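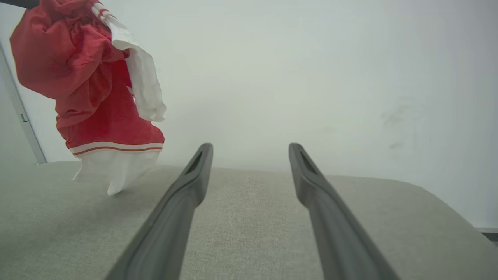 Red garment with white trim over the gray seat, Serkitix fingers open.

Serkitix Two-Finger Gripper Kit: Buyer's Review
By Poppy Sugden

We paid $680 per gripper for the Serkitix kit, and a two-arm cell needs a pair of them. With mounts, wrist cameras, cables and one spare set of fingers, our order came to $3,558 before shipping. If you are writing a budget for cloth handling, start from that second number. The price on the product page covers the gripper and a power lead.

Our work is clothing: picking it up, moving it, laying it down on soft furniture. The fingers are long and tapered with blunt, rounded tips, and they have not snagged a knit or a lining so far. The finish is matte, so we get very little glare in the wrist view.

Setup took Giang Nghiêm 4 hours for the first arm and much less for the second. The manual skips the camera bracket torque setting. Support sent it to us the next morning.

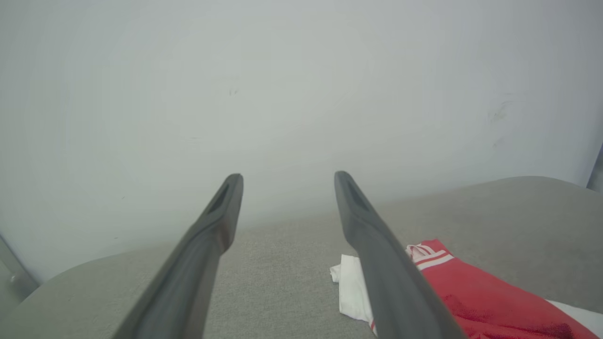
Upholstery is harder on a gripper than a tabletop is. The surface gives, the edges curve, and a finger that comes in too low pushes into the padding. The kit has a force limit you can set in software, and you should plan a day of someone's time to tune it for each kind of seat. We had not budgeted for that.

We also got a quote from Baven. Their gripper was cheaper, but the fingers were short and replacements had a lead time of 60 days. Serkitix ships spares from stock.

What I would order again: the grippers, the mounts, the spare fingers. What I would leave out: the carrying case and the extended cable set, which is too stiff to route along the forearm. Bellamy sells a softer cable that fits the same connector.

Good: finger shape, spares, support.
Bad: thin manual, stiff cables, base price leaves out too much.

Rating: 4 out of 5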